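Sunee Ruangrit and Yeison Urrego
Project report, submitted 29 October 2018

# Lost and Left Behind: Small Items in a Student Residence

## 1. Background

Thongdee Hall is a residence for first- and second-year students. Every floor has a shared kitchen, a laundry room and a study lounge, and each of these rooms produces lost property. The front desk has kept a log of found items for years, first in a paper book and now in a spreadsheet that the staff call Stumis. As far as we could tell, no one had studied it.

We wanted to know which kinds of items get claimed and which do not, and whether the way they are stored makes a difference. Our guess at the start was that price would decide it. Expensive things would be claimed and cheap things would stay.

## 2. Data

The desk gave us an export of Stumis with names and room numbers removed. It had 1655 entries. Each entry has a short description, the room where the item was found, the date it came in and, if it was claimed, the date it went out. The descriptions were typed by many people over several years and are not consistent. A phone charger can be "charger", "cable", "white cord" or "iphone thing". We spent most of the first two weeks sorting these into groups by hand — this took much longer than we had planned.

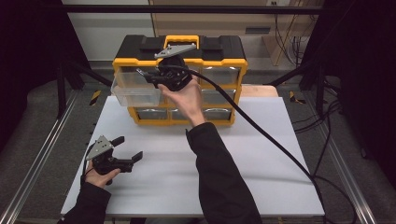

We ended up with 15 groups. Keys, cards, chargers, earphones, clothing and water bottles each got their own. Anything we could not place went into "other", and we kept that group out of the comparisons. When we disagreed about an entry, we both read it again and Yeison made the final call for the kitchen items, Sunee for everything else.

We also interviewed 4 desk workers. The interviews were short and done during quiet shifts. We took notes by hand and did not record them.

## 3. What we found

Keys and cards were claimed most often, usually on the day they came in. Without them, residents can't get into their rooms, so this was expected. Earphones and chargers did worse than we thought they would. Several workers told us that residents often look into the box, see a pile of similar cables and leave without asking. One said she had stopped trying to match cables to people at all.

Clothing depended on the room. A jacket left in the study lounge was likely to be claimed, and a single sock from the laundry room almost never was.

The desk holds items for 90 days and then donates or discards them. Personal care items made up a large share of what reached that limit. The log lists combs, tweezers, razors and hair ties under this heading. A metal nail clipper is a good case: it is small, and a description that says only "nail clipper" does little to tell one from another. Workers also thought residents were embarrassed to ask for such things, but we have no way to check this from the log.

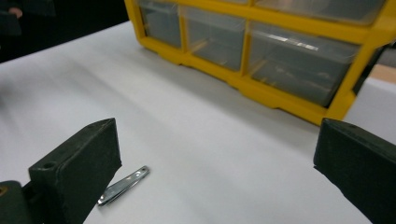
Price turned out to be a weak guide. Some costly earphones were never picked up, while plain water bottles with stickers on them were claimed quickly. A better guide was whether the owner could describe the item in a way that set it apart. Something as small as a nail clipper lying by itself on a white table is easy to spot, but the same thing at the bottom of a mixed box is not, and the desk has only mixed boxes.

## 4. Limits

The log only covers items that someone handed in. We do not know how many were kept, thrown away or found by the owner first. Claim dates are missing for part of the older entries, which were copied from the paper book. We treated those as unclaimed, so our claim rates for the early period are probably too low.

## 5. Suggestions

- Use a fixed list of item types in Stumis, with a free text field for color and markings.
- Keep small items apart from clothing.
- Post a weekly list by the elevators, without photos of keys or cards.

The desk manager has agreed to try the fixed list in November. We will send her our table of groups and the spellings we found for each one.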